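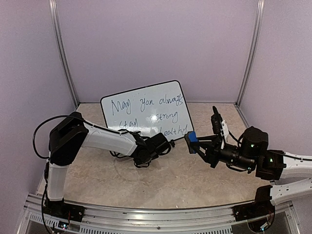 Wiping a whiteboard is a good first task for a two-arm station, mostly because everybody already has opinions on how to do it. Your arms have none, so you will be supplying them by hand, one recorded example at a time. Plan on 400 for a first training run. Write something on the board worth erasing. Ours says "May you always stay strong" and goes on to "healthy," a kind thought to put in front of an arm holding a blue eraser.

Before you record

Check the lights. A glossy board will happily throw a white glare spot over the middle of your text, and the model will study that spot with great devotion. Move a lamp, or leave the glare in and vary it between batches. What you don't want is the same spot in every example.

Decide which arm wipes and stick with it for the batch. Sreekumar Kartha let people choose on the Plorkley set and got a policy that reached with both arms and then thought it over.

Recording

1. Bring both arms to the start pose and put the eraser in the gripper.
2. Write a fresh message of up to 4 lines. Change the handwriting. Bad handwriting is welcome.
3. Start the recorder, wait a beat, then move. Wipe at the speed you'd like to see copied for the rest of your life.
4. Lift the eraser clear of the board before you stop.
5. Mark the take good or bad right away. By lunch they all look good.

Keep each take under 10 seconds if you can. Change operators after 8 takes, or when someone starts sighing.

What to throw out

Drop any take where the eraser slips in the fingers or the board slides along the wall. A board that merely leans a little crooked is fine, and you should tilt it differently now and then. Keep a few takes where the first pass misses a letter and the operator goes back for it. Those are the ones that teach the arm to check its work.

When the batch is done, copy it to the Skiltov folder and clean the eraser.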